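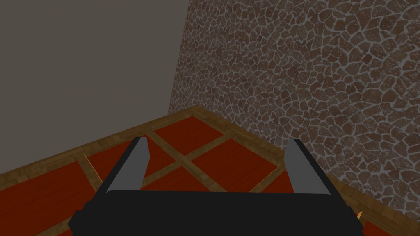
Home Data Tools Changelog Contact

Plindum: household demonstrations by remote control

README for release 3, Saturday, September 14, 2024

Plindum is a set of 200 demonstrations of a two-armed mobile robot doing everyday jobs in a simulated house. Every one of them was driven by a person from start to finish. There is no scripted motion in here and no planner filling in the dull parts. When the robot stops in front of a door for a while, a person was making up their mind, and we kept that in.

We are very happy to have this release out! The first two had the arm motion but not the driving, and people kept telling us (kindly, and then a little less kindly) that a household task is mostly driving. They were right. Release 3 records the base and both arms together on one clock.

What you get

Each episode is a folder. Inside it you'll find:

- the operator's commands, as sent
- the robot's joint positions and base pose, as the simulator reported them
- opening of each gripper, commanded and measured
- video from the onboard cameras
- a plain text note with the task name and the instruction the operator was given
- a result flag, set by a second person who watched the replay

Commands and measured positions are stored in separate files. Please don't mix them up when you train. A gripper told to close on something solid will never reach the commanded value, and that difference is one of the more useful signals in the set.

The house

All episodes take place in Rulside, a furnished house that we built for the Drirkelel simulator. It's a busy place on purpose. Flagstone walls run next to plain ones, floors change from planks to tile, and there are patterns nearly everywhere you look. Our earlier house was all pale walls and one kind of floor, and policies trained there did lovely work until somebody changed a texture.

Rulside has passages as well as open rooms. The passages are where most operators slow down, and where the base commands get interesting – lots of short corrections, a bit of backing up, a pause, then another go. If you only care about grasping you can skip those stretches with the segment labels, but we'd encourage you to have a look at them first. Learning when to stop driving and start reaching turned out to be harder for our baseline than the reaching.

Doors stay wherever the operator left them during an episode and go back to their starting angle at reset. The starting angle is drawn at random and written to the episode note.

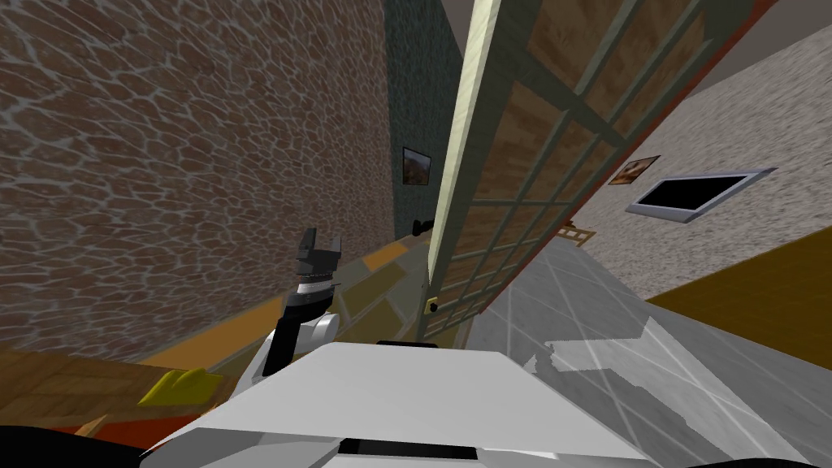 COLLECTION

Operators sat at a desk with a hand controller for each arm and a foot pedal for the base. Squeezing a trigger closes the matching gripper; letting go opens it. Moving a hand moves the gripper by the same amount, scaled down when the fine mode button is held. Fine mode is logged as its own channel, and it's a surprisingly good hint about which moments the person found tricky.

We used a clutch. When an operator runs out of reach, they press a button, bring their hand back to a comfortable spot, and let go. The robot holds still in the meantime. Those holds are marked in the command file. You can cut them out without harming the motion on either side, and our loader does this by default. Set keep_clutch to true if you want them.

The operators saw the same camera views that are in the data and nothing more. We thought about giving them a free camera floating above the house, and we tried it for an afternoon. The demonstrations were faster and smoother, and they were also impossible to learn from, as people reached confidently for things that the robot's own cameras couldn't see. So we went back to onboard views only. You'll notice a lot of looking around before anything gets touched. We love that part.

New operators did a practice session that isn't included in the release. After that, everything they recorded was kept, apart from episodes where the simulator itself crashed.

Tasks

There are 7 tasks:

1. Drive to a named room and stop facing the furniture named in the instruction.
2. Open a door and go through it.
3. Close a door behind the robot.
4. Pick up an object from the floor.
5. Carry an object to another room.
6. Open a cabinet and leave it open.
7. Put an object on a shelf.

Instructions were written by hand and read the way people talk. "Go get the thing by the door and bring it back here" is a real one. We left the vague ones alone.

Either arm may be used for any task. Operators were told to use whichever felt natural, and the note says which arm did the work. In a fair number of episodes the operator switched partway through, and then both are listed.

Segment labels

Every episode is split into segments called drive, look, approach, contact, and retreat. The labels were made by people scrubbing through the replay with Li, our little annotation tool, which is included in the tools folder. Li is nothing fancy. It shows the cameras side by side with the command channels underneath, and you press a key when something changes.

The border between look and approach is the fuzziest one. Our rule is that approach begins when the gripper starts to move toward the thing it ends up touching. If the gripper never touches anything, there's no approach segment at all, even when it got very close. Contact begins with the first contact the simulator reports and ends with the last.

Failures

Please use them! Episodes where the task wasn't completed carry the flag failed, plus a short comment from the person who reviewed the replay. We've seen missed grasps, doors nudged the wrong way, and one memorable trip to the wrong room with perfect driving throughout. None of these were re-recorded.

The flag recovered means that something went wrong and the operator fixed it without a reset. These are our favorites. A policy trained with the recovered episodes in the mix got itself unstuck far more often in our own tests than one trained on the clean ones alone. We haven't done a careful study of why, and we'd be glad if you did.

Getting started

Unpack the archive, put the path in config.txt, and run the check script in the tools folder. It opens each episode, compares the length of the command file with the length of the state file, and prints the name of anything that looks wrong. After that, try the replay script on a door episode. It needs a working copy of Drirkelel and the Rulside house files, both of which have their own install notes.

Replay runs in 2 modes. State replay puts the robot exactly where it was at each step, so you always see what happened. Command replay sends the operator's commands through the simulator again, and small differences in contact can add up. Use state replay for checking labels and command replay for testing your controller settings.

Known problems

- The wrist views are often partly filled by the gripper. Crop with care; the fingertips are worth keeping.
- Plain surfaces close to a wrist camera can leave very little to track, so don't rely on visual odometry from those views alone.
- Base pose is given in the house frame, and arm poses are given in the base frame. The loader can convert them, but it won't do it unless you ask.
- Sound wasn't recorded.
- All operators were right-handed, and it shows in how often the right arm was chosen. Mirroring the data helps with the arms. It does nothing sensible for the house.

Moving to a real robot

We haven't done it with this release. Lighting in the house is simple and the contact model is forgiving, particularly around handles. Treat Plindum as a place to try out ideas about learning from remote control, and expect to collect some demonstrations on your own hardware after that.
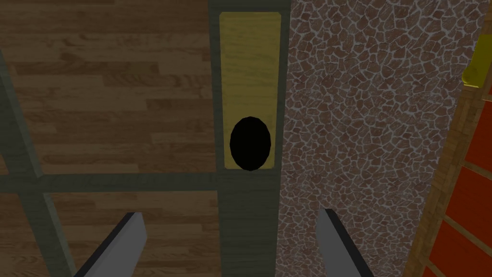
One reader of the draft wrote in to ask why we hadn't thinned out the slow parts, saying that in their own lab they drop every step where the gripper moves less than a set amount and that training goes faster for it. They added that the waiting seemed like wasted disk space, and that a new user would probably assume the logger had frozen.

Fair points, and the loader now has a min_motion option that does just that – it's off unless you turn it on. We've kept the full recordings in the archive. Dropping slow steps also drops most of the looking, and a policy that never sees a person hesitate tends to charge straight in. If you try both ways, please tell us how it went. For the frozen logger worry, the check script now prints the longest still stretch in each episode along with its segment label.

Use and credit

You may use, copy, and change the data for research and teaching. Please name Plindum and the release number when you publish. If you add labels of your own, we'd love to link to them. Operators agreed to the release of their command recordings, and no video or audio of them was made.

Changes since the last release

- Base commands added to every episode
- Fine mode and clutch stored as separate channels
- recovered flag added
- Door starting angles written to the notes
- Li now saves as you go (sorry to everyone who lost work)

Print this page | E-mail this page

This site uses cookies to remember your settings. Accept Decline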